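Sheehan Bimanual Handling Project
Second progress report to the Pimcombe Fund
Prepared by Yayra Abugri, 2018-04-21

Where we are

The short version, for readers with other reports in the pile: the two-handed policy now gets small lumpy things onto a plate more often than it doesn't, the wrist views have earned their keep, and the budget is intact apart from fingertips, which we go through like pencils. The long version follows. The task for this period was set out in the October proposal as "placing of irregular deformable and rigid objects on shared tableware." In the lab it is called plates.

One view from the head camera, then three from the wrists:

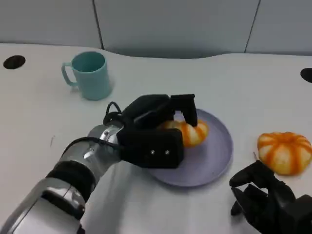
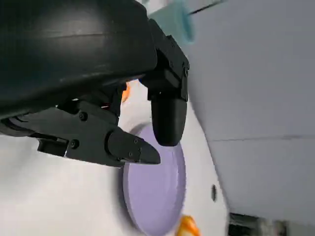
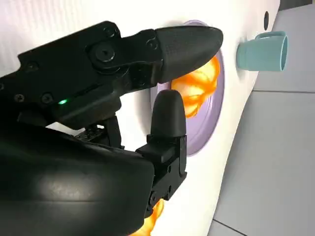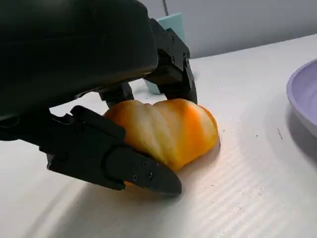
What we were trying to find out

The question was whether a policy trained on head and wrist views together would place objects better than one trained on the head view alone. Anyone who looks at the first picture will see the difficulty. The hand covers most of what it is holding and a good share of the plate too, and it does this at exactly the moment when the policy would most like to know what is going on.

The wrist views have the opposite trouble. They see fingers very well. They also see the world at whatever tilt the wrist has chosen, so that a plate becomes a tall oval and the table edge runs up and down. Our reviewers worried that this would confuse the network. It confused two of our reviewers, but the network took it calmly.

Method, with one change

We collected 733 demonstrations by teleoperation, all on the white table, with the plate and the objects moved between runs. Each demonstration was labeled for grasp, release and outcome. The proposal promised that labeling would be automatic. It was automatic in the sense that Kodis, our labeling script, produced a label every time. We then went back and did it by hand, which accounts for the three missing weeks in the schedule.

The change is to the release step. The first policy learned to let go by opening all the fingers at once, and a round object treats this as an invitation. The current one opens in two stages, with a pause between. The pause is short and looks like doubt. We have left it in.

Results

We ran 60 test trials per policy, with the object and plate in positions not used in training.

Head view only: 21 placements out of 60.
Head and wrist views, single-stage release: 33 out of 60.
Head and wrist views, two-stage release: 46 out of 60.

A placement counts if the object is resting on the plate when both arms have gone home. Touching the rim does not count — this was argued over at some length, and the stricter side won, to the cost of our own numbers.

Of the 14 failures in the last group, 6 were slips during the lift, 5 were drops past the rim, and 3 were cases where the policy picked up the object, held it over the plate, and then put it back on the table. We have no explanation for those three that we would care to defend in front of the Fund.

What went wrong

Fingertip pads wear faster than Prirkus, our supplier, led us to expect. A worn pad slips more, so late trials are a little harder than early ones. We now change pads between policies and have rerun the affected trials. The figures above are the rerun figures.

Calibration of the left wrist drifted twice. Both times it was noticed by a person and not by the drift detector, which has been moved to the list of things to fix.

Next period

Moving the plate during the reach, by a small amount at first. Adding the mug as a target, since it has been standing on the table all this time doing nothing for the grant. Repeating the comparison with wrist views alone, as the Fund asked in its last letter.

Requests

We ask to move the unspent travel line to spare pads and cables. The conference we meant to attend has declined our paper, so the money is unusually free.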